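Alstead Two-Arm Bench Cell
Section 6: Gripper Fingers and Wrist Camera — Fitting, Alignment and Care

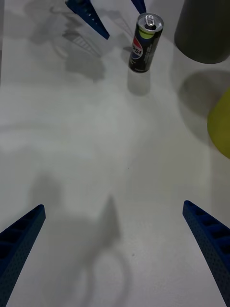 The wrist camera is the main tool for checking finger alignment on this cell, and most of the work in this section is done with its live view open on the operator screen. Keep the right-arm view up from step 6.2 onward. When the fingers are fitted correctly and the gripper is open, both blue fingers rise from the lower corners of the view with their tips angled in toward each other and clear white table between them. The left arm's fingers may also reach in from the top, as they do here beside the Pepsi can. Judge alignment from the two lower fingers only. The shadows on the table move with the arm and the lighting and must not be used as a reference edge.

6.1 Before you start

The fingers are supplied by Remico as matched pairs. Each pair carries a two-letter code molded into the mounting foot. Do not mix codes. A mixed pair will close, but the tips will meet at different heights and the alignment check in 6.3 will fail.

You will need:
2.5 mm hex key
Torque driver with hex bit
Lint-free cloth
Kun alignment block
Replacement finger pair, if fitting new parts

CAUTION: Both arms share the same work area. Hold both arms before reaching over the table, even when only one gripper is being serviced. The hold on one arm does not stop the other.

6.2 Removing and fitting the fingers

1. From the operator screen, select Service, then Park Both Arms. Wait until both status bars are gray.

2. Select Open Gripper on the arm to be serviced. The jaws travel to the service opening and stop.

3. Press the hold button on each arm base. The button stays down and its ring lights amber.

4. Support the finger with one hand and remove the two screws in its foot. Pull the finger straight off the jaw. If it sticks, rock it gently along the jaw, never across it.

5. Repeat step 4 for the other finger.

6. Wipe both jaw faces with a dry cloth. Do not use solvent on the jaw faces or on the fingers.

7. Check the locating pin on each jaw. A pin that turns by hand must be replaced before going on (see Section 9).

8. Fit the finger marked L to the left jaw, as seen in the wrist camera view. Seat it fully on the pin, then start both screws by hand.

9. Fit the finger marked R in the same way.

10. Tighten the screws evenly, changing from one to the other, to the torque printed on the jaw label.

NOTE: On the left arm, L and R still refer to that arm's own camera view. Seen from the operator's seat they appear reversed.

6.3 Checking alignment

1. Release the hold buttons and stand clear of the table.

2. Select Align, then the arm you have serviced. The arm moves to the check height above the table, with the gripper open.

3. Look at the wrist camera view. The two fingers should enter at matching heights and lean in by the same amount. If one sits visibly higher, stop and refit it from step 8 of 6.2.

4. Hold both arms again. Place the Kun block on the table at the center mark, long side toward the operator.

5. Release the holds and select Close on Block. The gripper closes at low force.

6. Read the width value on the screen. The nominal reading is 88. Any other value must be recorded, and the check repeated once with the block reseated.

7. If the second reading also differs, select Zero Width with the gripper still closed on the block. The cell stores the new value and asks for the operator's initials.

8. Open the gripper and remove the block with both arms held.

NOTE: Zero Width corrects for small differences between finger pairs. It does not correct for a bent finger or a loose pin. If the reading drifts again within 200 cycles, look for a mechanical fault.

6.4 Checking the wrist camera

Do this check after any finger change and after any contact between the arm and the table.

1. Clear the area under the camera and set the room lights to their normal working level.

2. Select Camera, then Still. Small dark specks in the view can be on the table or on the lens.

3. Move the arm a short distance with the jog keys and take a second still. A mark that stays at the same place in the view is on the lens. A mark that moves with the table surface is on the table.

4. Clean the lens with a dry lint-free cloth, using light strokes from the center out. Clean the table with a damp cloth and let it dry.

5. Confirm that both fingers appear in the lower part of the view with the gripper open. If only one appears, the camera bracket has turned. Loosen the bracket screw a quarter turn, center the view and tighten again.

CAUTION: Do not pull on the camera cable to turn the bracket. The connector is not strain rated.

6.5 Service interval

Replace the fingers every 4000 cycles, or sooner if a tip is chipped or the inner edge shows cracks between the ribs. The cycle count is on the Service page and must be reset by hand after each change — it is not reset by Zero Width.

Check the foot screws at half the interval. Where the Breleo soft-tip covers are in use, remove them for this check and look under them for trapped grit.

Store spare pairs flat, in their bag, away from direct sunlight. Fingers left clamped on an object overnight can take a set. Always open the grippers before shutting the cell down.

6.6 Faults

Code 98, width out of range
The gripper closed further than the stored limit, or stopped short of it. Check for debris on the jaw faces. Check that the finger pair codes match. Repeat 6.3.

Camera view dark or frozen
Shut down the cell, reseat the camera cable at the wrist and restart. If the fault returns, replace the cable before replacing the camera.

Tips touch on one side only
One finger is not fully seated on its pin. Refit both fingers.

Arm will not leave the park position
A hold button is still down. Check both arm bases.

Section revised May 6, 2021, by Vinh Đàm. Replaces the October issue. Steps 6.3.6 and 6.3.7 changed; width reading is now taken on the block in place of the bare tips.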